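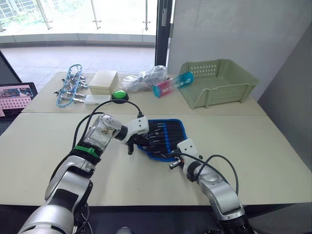 Flarnis Pauses Two-Arm Tool Kitting After Grip Release Fault, Questions Supplier's "Resolved" Status

HESVILLE, December. Flarnis, which prepares hand tool kits for electronics repair shops, has stopped unattended running of its two-arm kitting cell at the Naylor Street site after a fault in which a gripper stayed closed on a tool when it had been told to let go. The cell will stay under supervised operation until the company has an explanation it can test for itself.

The fault was logged 13 times in 1441 handling cycles. In each case the control software, supplied by Gondance, recorded a normal release and moved the arm on to its next position. No one was hurt. In one case the arm pulled a fabric tool roll across the table with the tool still in its fingers, and an operator stopped the cell by hand.

Gondance has since sent an update and marked the fault "resolved." Flarnis does not accept that description.

"We were told the release now works 100 percent of the time," said Beverley Marsden, operations manager at Flarnis. "I asked how many cycles that was based on and the answer was 229. At the rate we were seeing it, you'd expect a couple of failures in a run that short, and you could easily get none with nothing fixed. I'd like to believe it. I'm going to need a longer run."

What the cell does

The two arms work over a shared table. One side steadies a tool roll while the other places or removes tools such as screwdrivers and tweezers. The pockets are narrow and the fabric gives, so a handle that is still being held can easily be mistaken for one that has been seated.

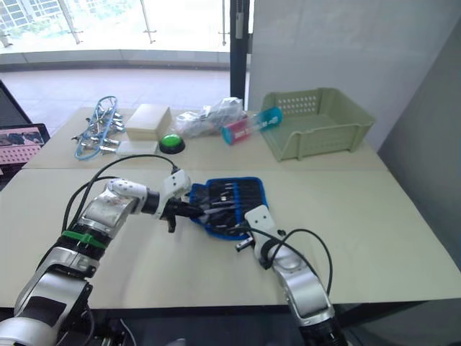 The software decides that a tool has been released by reading the position it commanded, according to the log files Flarnis has reviewed. It does not check whether the fingers opened. Gondance says the update adds such a check. Flarnis asked for the change notes and received a one-page summary that does not say what is measured, or what the arm does if the check fails.

Gondance has also suggested that worn roll fabric may have snagged the tools. Flarnis looked at the rolls involved. Some of them do have loose threads at the edging. The company notes that a snagged tool would tend to be left behind in the pocket, and the logged faults went the other way.

"Fabric frays. It was fraying when they sold us the system," said Ashley Rudd, safety lead at Flarnis. "If a thread can make a robot arm report something that didn't happen, then the reporting is the problem. And I'd still have a pointed tool traveling across a table when everyone nearby has been told it's been put down." 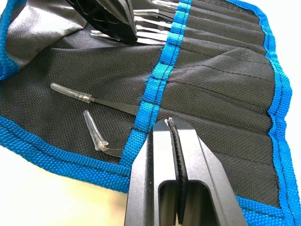 Interim measures

While the investigation is open, the following apply at Naylor Street:

The cell runs only with a trained operator present and within reach of a stop control.

Arm speed is reduced for all moves that follow a release.

Tweezers are handled with tip caps on.

No one reaches over the table until both arms are parked, whatever the status screen says.

Every release is checked by eye and written down separately from the software log.

Effect on customers

Some kit orders will ship late. Kits already delivered are unaffected, as each one is inspected by hand before packing.

What happens next

Flarnis will run the updated software for at least another 1441 supervised cycles and will publish the result, good or bad. It has asked Gondance for the full change notes and for the raw data behind the 229-cycle test. Neither had arrived when this release was issued.

Media contact: Ashley Rudd, Flarnis, Naylor Street, Hesville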